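Metal bin for the shop, keep or dump?

cadus_bench
Posted Sep 12, 2024
Picked up a deep gray metal bin when the Balogh place cleared out in July. Sloping sides, open top, heavy as sin. I've been throwing bar stock and painted blocks in it and I love it, but my shop partner wants it gone. He says things slide down the sides and you end up fishing around at the bottom. Anybody else use one of these for parts?

flament23
Used one for years. The slopes are the whole point! Everything ends up on the floor of the bin where you can get at it, and no little ledges for stuff to hang up on. Mine's scratched to bare metal at the bottom and I've never once thought about repainting it.

madness_in_the_garage
Gonna disagree. Long pieces are miserable in those. Short chunky blocks tuck up against the wall and stay out of the way, fine, but the long skinny bars go every which way and you're always lifting one to get at another. I'd build a rack.

cadus_bench
Yeah, the bars are the ones he complains about. I've got red ones and green ones in there, the green are the stubby ones and they behave.
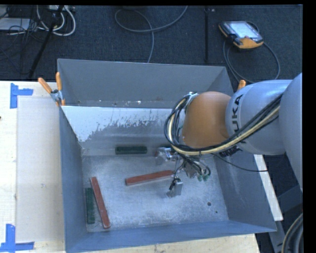
Anyway I don't want a rack, I have no wall left. What I was wondering is if I should put a rubber mat down. The noise when you drop a bar in is something else, my dog leaves the room.

flament23
Mat is okay but trim it so it doesn't curl. And if your floor has a hole in it like a lot of them do, don't cover it up — sweepings have to go somewhere.

madness_in_the_garage
Mats hold grit. I had one for 2 months and threw it out. Then you've got dirty bars AND a dirty mat.

old_hinge
I'm with Madness on mats and with Flament on the bin, sorry cadus. Just don't overfill it. I keep four or five pieces in mine at a time and the rest on a shelf underneath the bench. When it's piled up you can't tell what you have.

cadus_bench
Okay that I can do. What about the scuffs on the walls, touch up or leave?

flament23
Leave them. It's a bin.

madness_in_the_garage
Still say rack. But leave them, yeah.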